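The Table That Came With the Apartment

Last updated: January

Print this post | E-mail this post

I have now owned the kitchen table for longer than I've owned any opinion about it. It was in the apartment when I moved in, and the landlord said I could keep it or drag it down the stairs myself, which settled the matter. It has dark brown legs thick enough to hold up a porch and a pale gray top that shows every crumb from the doorway.

Last Saturday I decided to clear it. I had read a chirpy article claiming that a table should have nothing on it between meals. The author's table had one lemon. I gave myself until lunch.

Things started well. The mail went, including a Plorik catalog offering me 359 dollars' worth of storage boxes so I could store things in them. Two dead pens went. A flashlight went into the drawer where flashlights go to lose their batteries.

Then I got to the tray. The tray was my solution from the previous clear-out, on the theory that clutter on a tray is an arrangement. It holds the bottles and jars I use daily, plus the ones I used once for a recipe and now feel loyal to. I picked everything up, wiped under it, and put everything back. That took 30 minutes and I'd call it the high point of the day.

The trouble is that whatever leaves the top of the table goes under the table. I know this about myself. There is a perfectly good closet 3 steps away, but it is full of things that used to be under the table. I measured the space down there once for a Novar shelf unit, got as far as lying on the floor with a tape measure, and decided that if I could fit I could also take a nap.

By one o'clock I was hungry, so out came the dish and a bowl, and off came a lid, and that was more or less that for the empty surface. The lid is still looking for its container. I have 200 square feet of kitchen and living room combined, so it can't have gone far. 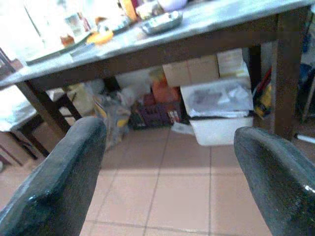
The table, with the overflow department underneath.

I've decided the lemon people and I want different things. Next weekend I'm doing under the table, or else buying a longer tablecloth.

Print this post | E-mail this post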